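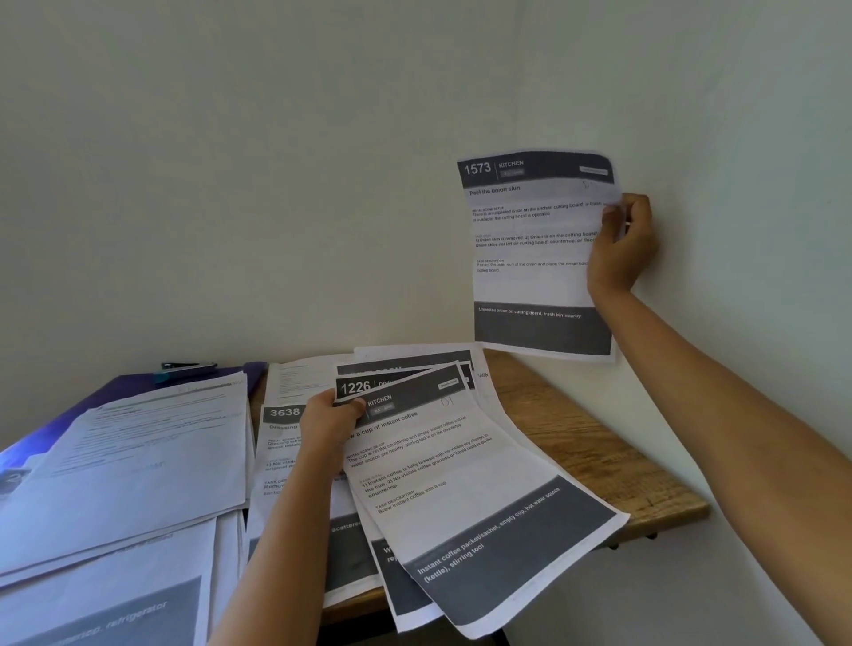

House Sitting FAQ

Last updated Nov 15, 2023

Hi! If you've landed on this page you're probably thinking about going away and wondering who's going to feed the cat. I answer the same handful of questions on the phone most weeks, so I finally typed them up. If yours isn't on the list, use the contact form and I'll get back to you, usually the same evening.

Where do you work?

Melberg and Marnlow, plus the houses along the Kostwood road as far as the old feed store. I've gone farther for people I already knew, but for a first booking I'd like to stay inside that area. If you're in one of the new streets behind Kostwood, ask me anyway. I'm still figuring out what the drive is like in winter.

Do you stay overnight or just drop in?

Both! A full stay means I sleep at your place and I'm there every evening. I still go out during the day to do my drop-ins, so please don't picture me on your couch around the clock. A drop-in is one visit of up to an hour, morning or evening, and you can book two a day if you have a dog or a very needy cat.

What do you charge?

Full stays are $80 a night. Over the big holidays it's $100. That covers the house and up to 2 animals, and I count a tank of fish as one animal no matter how many are in it. Drop-ins depend on how far out you are, so I quote those one by one. I don't charge extra for plants, mail, trash cans or packages on the porch.

Do you take a deposit?

Yes, one night's pay, and the rest is due the day you get home. If you cancel more than 7 days ahead you get the deposit back. After that I keep it, unless it's a family emergency, in which case just tell me and we'll sort it out.

What animals do you look after?

Cats, dogs, rabbits, guinea pigs, hens, fish, and one very old tortoise who I'm quite attached to. I can give pills and ear drops. I won't do injections, and I don't take snakes (sorry, I've tried, I can't do the feeding). Dogs need to meet me before I say yes. Cats I'll risk.

Can we meet first?

Please, yes. I come by for a free visit before every first booking and we walk through the whole place together. Show me the weird stuff: the door that needs a shoulder, the faucet that drips unless you turn it just so, the light switch that does nothing. I'd much prefer to hear it from you than learn it at eleven at night. Plan on an hour, longer if the dog wants a walk.

How much should I write down?

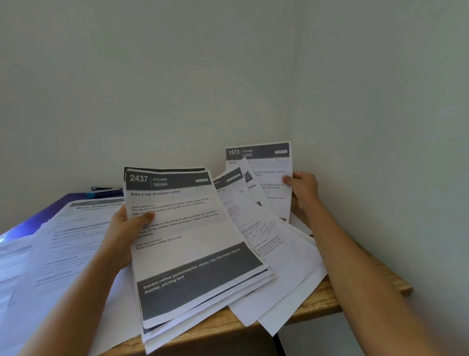 My favorite clients leave me a stack of paper and I mean that sincerely! Some people worry they're being bossy if they write out how the dishwasher works, but every kitchen is different and I'm in a lot of them. Loose printed sheets are great, one job to a page, with the room across the top and the job in big bold type. If a page says KITCHEN and then "Brew a cup of instant coffee," I know where to stand and what I'm doing before I've even had the coffee. Numbering them is handy too, so I can text you "stuck on this one" with the number and you'll know which page I mean. Pencil notes next to the title are welcome, as long as I can read your handwriting.

What should be on the list, then?

Feeding times and amounts first. Then the vet, the trash schedule, the Wi-Fi password, where the water shuts off, and who has a spare key. After that, anything you do without thinking. One family forgot to mention that they always shut the laundry room door at night, and I found out why when their beagle ate half a box of dryer sheets. (He was fine. I was not.)

Do you need a key?

I need my own set, and I like to have it before you leave so I can try it. Most of the fresh-cut keys I get handed don't turn the first time. If you need copies made, Stojanovska Hardware in Marnlow does them while you wait, and mine from there have all worked. Your key goes on a ring with a color tag and no address. I hand it back at the end unless you ask me to hang on to it.

Will you send pictures of my pets?

Every day if you want them, or not at all if you're trying to switch your phone off. Tell me which at the meeting. I'll warn you that black cats come out as black blobs in your evening updates.

Do you clean?

I leave the place the way I found it. Sheets washed, dishes done, floors swept where the animals have been. I don't do a deep clean, and I'm not going to scrub your oven, but I'll happily wipe out the fridge before you're back and pick up milk and bread so there's something for breakfast. Leave me a note with the kind of milk.

What about the garden?

Watering, yes. Picking beans and tomatoes so they don't go over, yes, and I'll eat some of them unless you say otherwise. Mowing, no. In a dry August the watering can take up most of my evening, so if you have a big vegetable patch please say so when you book and leave the hose somewhere I can find it.

Can I have a camera in the house?

A doorbell camera or one in the yard is fine with me. Inside, I ask that they're switched off for full stays. For drop-ins I don't mind one in the hall or wherever the pet sleeps, just let me know it's there so I don't sing at it.

What if something breaks?

I call you first. If I can't reach you and it can't wait (burst pipe, no heat, sick animal), I call the person on your list and then whoever can fix it. Anything I break myself, I pay for. So far that's a soap dish and a lamp.

How far ahead should I book?

Summer and the winter holidays go early, so as soon as you have your dates. The rest of the year a couple of weeks is usually plenty. Returning clients get first pick of the August dates, and whatever's left goes up on the calendar page in spring.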